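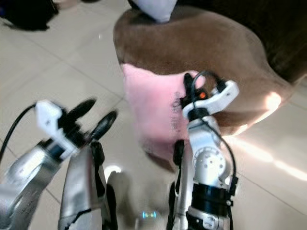

What the second pair of arms changes

Dultwood turns over 70 furnished apartments, and in January it put a two-armed machine on the soft goods: throws, towels, cushion covers. A pink cloth over a brown ottoman is a typical task. The gripper takes hold of the fabric and the arm does the lifting.

Management measures this in items per shift. I think that is the wrong unit. Wouter Stevens, who schedules the crews, used to assign two people to an apartment. He now assigns one person and one machine, and the person's day has changed in ways the item count does not record. Bending is reduced. Waiting is increased. Conversation is gone.

The job has also acquired a skill with no pay grade attached. Staff decide when to let the arms retry a grasp and when to step in. After 3 failed grasps the procedure requires a person to take over, but experienced cleaners intervene sooner, and they are usually right. That judgment belongs in the job description and on the payslip.

I would keep the machine. I would also log each intervention as skilled work, and return the second person to the larger apartments until the log shows one is enough.

Thirumalai Palaniappan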